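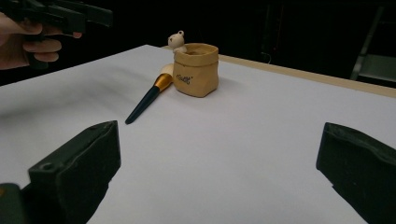
Rana paired hand gripper set
Demonstration kit for two-handed tabletop tasks
Supplied by Dovham
Page revised 29 Apr 2020

Overview

The Rana set consists of a left and a right hand-held gripper, each with two opposed fingers, a marker plate and a rear-exit signal cable. It is intended for recording human demonstrations of tabletop handling, where the recorded motion is later used to program or train a robot arm fitted with matching fingers.

This page covers the equipment together with the operating practice Dovham requires of sites that submit recordings under the Ristby acceptance scheme. Sites using the set for their own internal work are not bound by the practice, but warranty claims for fingers, plates and cables are assessed against it.

Supply

Gripper, left hand, with marker plate fitted
Gripper, right hand, with marker plate fitted
Signal cable, one per gripper
Cable strain clip, one per gripper
Plate gauge
Spare finger pads, one set
Practice card, laminated

The object kits, the table and the overhead tracking equipment are ordered separately. Porkitz object kits are compatible with the set and may be used for acceptance recordings without further approval. Locally sourced objects may also be used, subject to the object rules below.

Finger and body colour

Fingers and bodies are supplied in black only. Light-coloured replacement fingers from other makers fit the carriage but must not be used for acceptance recordings. The recorded images are checked against a finger outline that assumes a dark finger on a light surface, and a pale finger will fail the check at the contact edge.

Fingers may be cleaned with a lint-free cloth and isopropyl alcohol. Do not use solvent-based label remover. Do not paint the fingers or cover them with tape.

Work surface

The surface shall be white or near white, flat, and free of printed pattern. A loose board laid over an existing table is acceptable provided it does not shift when pushed sideways at any corner by hand. Exposed table edge beyond the board is permitted on the far side. Gloss laminate is not recommended under point lighting, as reflections of the fingers can be read as a second contact.

Illuminance at the centre of the surface shall be not less than 1000 lux, measured with the grippers removed. The surrounding area may be dark. Where curtains are used to reduce background light, they shall be closed for the whole session and not adjusted between recordings.

Keep a clear margin of 300 mm between the outermost starting position of any object and the near edge of the surface. The margin is needed for the wrists. Operators who start an object inside it tend to raise the elbow on approach, and the plate then tilts out of view of the tracking equipment.

Object rules

Objects shall be placed before the recording is started. An object that rolls or tips during placement is reset and the settling time observed again. Long, thin objects such as pens and brushes are laid flat, and the task sheet states which end faces the operator. Containers stand upright with their opening unobstructed unless the task sheet calls for a lid.

Small decorative parts on an object are treated as part of that object. They shall not be used as a gripping point unless named on the task sheet, even where they offer the easiest hold. Rim ornaments and moulded handles are the usual cases.

Ceramic, glass and resin objects are permitted. Inspect for chips before each session and withdraw the object if any are found. A withdrawn object is not replaced by a similar one under the same object number; the replacement is given a new number and the log notes the change.

Cables 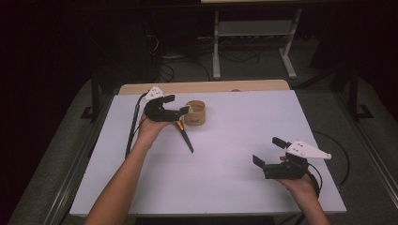 Each signal cable leaves the body at the rear and shall stay behind the working fingers for the whole of a recording. The strain clip is fitted first, then the connector. Slack is set with the operator standing at the table, arms extended to the furthest object position, and no cable may be drawn tight in that posture. The cable is then led outward on its own side. With the left gripper over at the cup, its cable still trails back to the left across the board, while the right cable curves off the board edge on the opposite side and goes down towards the floor, so that the area between the two sets of fingers stays free of both. A cable resting on the board is acceptable. A cable that touches an object is a stop condition: end the recording, mark it as void, re-route, and begin again.

Cables on the floor shall be kept out of the operator's standing area. Use low-profile covers on any route that has to be walked across. Do not coil excess cable around a table leg or a support post, as a pull on the coil is transferred to the connector.

Cable length is fixed at manufacture. Extension leads are not approved. Sites with a longer run between the table and the recorder should ask for the long-lead version of the set at the time of order.

Marker plates

The marker plate is a white triangular plate with a pattern of black points on its face. Its position relative to the fingers is set at the factory and recorded on the calibration label under the grip. The plate is the only reference by which finger position is recovered, and a bent or loosened plate produces a consistent error that can't be seen in the images afterwards.

Check each plate with the supplied gauge:
- at the start of every session
- after any drop, including a drop onto carpet
- after a gripper has been carried or stored outside its tray

The gauge should slide on without force. If it binds, remove the gripper from use and return it with the gauge. Do not bend a plate back by hand. Site recalibration is available for sites that hold the Rana fixture; all others must use the exchange service.

Hold the gripper by the grip only. Fingers, wristwatch straps and sleeves shall not cover any part of the plate face. Sleeves are rolled above the wrist or secured, and watches and loose bracelets are removed.

Recording procedure

1. Confirm the task sheet number and the object numbers in the log.
2. Check both plates and both cables.
3. Open both grippers fully and hold them clear of the surface.
4. Start the recording and remain still until the recorder tone stops.
5. Carry out the task at a steady working pace.
6. Release the object, open both grippers fully and withdraw.
7. Stop the recording with the foot switch. 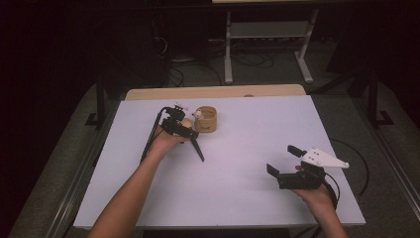

The idle hand follows the same rules as the working hand. It is kept above the surface with its fingers open and its plate facing the tracking equipment, and it is not lowered to the operator's side or rested on the table. Recordings in which one plate leaves view for longer than the recorder's hold time are flagged automatically and will not be accepted, even if that hand has no part in the task.

Where both hands work on the same object, the hand that makes first contact is the hand named on the task sheet. Passing an object from one gripper to the other is done over the surface. The receiving fingers must be closed on the object before the giving fingers open. Throwing, flicking and sliding against the body of the second gripper are excluded from all task sheets.

A failed attempt is kept. Mark it as failed and give the reason from the list on the practice card. Deleting failed attempts at the table is a breach of the acceptance scheme, and a file set with gaps in its numbering will be returned to the site.

Session limits

Continuous recording is limited to 43 minutes per operator, followed by a rest with both grippers returned to the tray. An operator may be changed within a session. The incoming operator repeats the slack check, as the setting depends on reach.

Grip discomfort or numbness in the trigger finger is to be reported and the session ended. Small-hand grip shells can be ordered and do not affect calibration.

Service and storage

Return the set for inspection every eight months, or earlier if either carriage feels uneven when opened slowly. Store the grippers in the tray with fingers closed and plates uppermost. Nothing is to be stacked on the tray lid. Sets that were due for inspection in March and have not yet been sent in remain usable for internal work, but recordings made with them are held until the inspection report is issued.

Ordering

Rana paired set, standard lead
Rana paired set, long lead
Grip shells, small hand, pair
Finger pads, pack
Plate gauge, replacement
Signal cable, replacement, left or right

Please quote the number on the calibration label when ordering parts for an existing set. Left and right cables are not interchangeable.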